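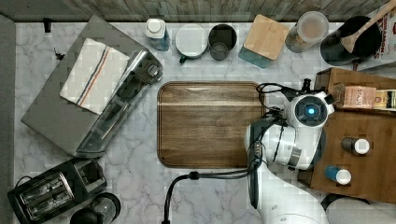
5. Connecting the Zevura splitter to the lighting line

This section explains how to put the Zevura data splitter between your console and the fixtures. Please read it to the end before you connect the first cable. The rigging of the splitter on the truss is explained in section 4.

Before you start

The splitter has one data input, one THRU connector and four isolated outputs. Each output can drive a line of up to 31 fixtures. The THRU connector is not isolated and should be used only to continue to another splitter.

Use only data cable made for lighting control. Microphone cable has the same connector and often works in the workshop, but on a long line it can make the fixtures flicker or move without a command.

Caution: Disconnect the mains power of the splitter and of all the fixtures before you change any data cable. Do not open the housing.

Connecting the line

1. Place the splitter where the front lights can be seen during the test. The cover must have free air on both sides.

2. Connect the data output of the console to the connector marked IN. Push until the latch closes with a click.

3. Connect the first fixture of each line to one of the outputs. You may use the outputs in any order, but write on the label strip which line goes where.

4. Continue from fixture to fixture. Do not divide a line with a Y cable. If you need one more branch, take a free output.

5. Put a terminator in the data output of the last fixture of every line. An output with no line connected does not need a terminator.

6. If a second splitter is used, connect it to THRU and set its TERM switch to ON. The TERM switch of the first splitter must then be OFF.

7. Switch on the splitter first, then the fixtures, and the console last.

Note: The SIGNAL light is green when data arrives at the input. If it blinks orange, the data is present but has errors. Check first the cable between the console and IN.
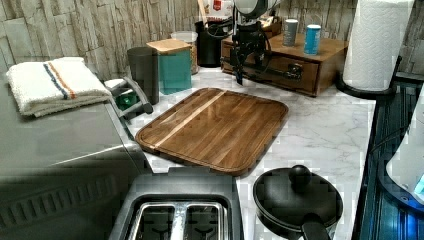 Does the splitter need its own start address?

The splitter has no address. It repeats the same data on all the outputs, so only the fixtures must be addressed.

Setting the mode

The small switch beside the power inlet has 2 positions. In DIRECT, the splitter passes the data without any change. In HOLD, the last look stays on the stage if the console stops sending. Leave the switch in DIRECT while you are testing, otherwise a broken connection is difficult to notice.

To test one line, set the first fixture to address 216, bring up its intensity channel on the console and look if only this fixture reacts. If two fixtures react together, they have overlapping addresses. Change one of them and repeat the test.
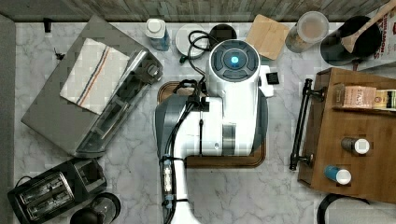 Fig. 3. Arm above the cutting board on the marble countertop.

After the test

Fix the cables to the truss with soft ties and leave a small loop at every connector. Do not pull the data cables tight together with the dimmer cables over a long distance. Where they must cross, let them cross at a right angle.

If an output light stays dark while SIGNAL is green, switch off the power, move this line to a free output and try again. If the line now works, write down the output number and the serial number from the bottom plate and contact Aryee service.

Text of this section: Andri Gasser. Checked by Thérèse Dhillon.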